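3.2 Table items

Plates and produce were kept few. One round plate, one onion per setup, on the white table at Brullham. Onions bought in March, stored dry, 70 in all — 19 thrown out for soft spots before use. Skins left on. Loose skin wiped off the tabletop between setups, since flakes shift the color reading (Uchida's note, see 3.4). Plate color was choosen to stand apart from both table and onion. 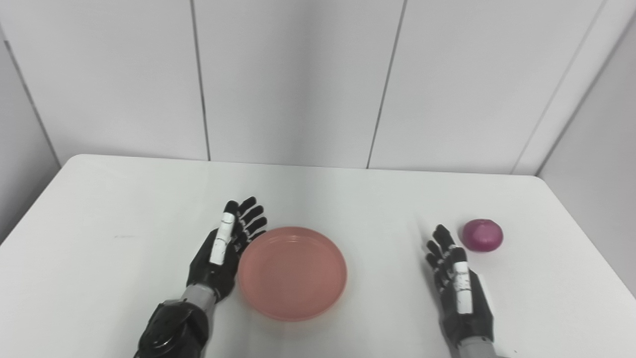
Figure 2. Pink plate and red onion on the white table.

Weights in Table 1.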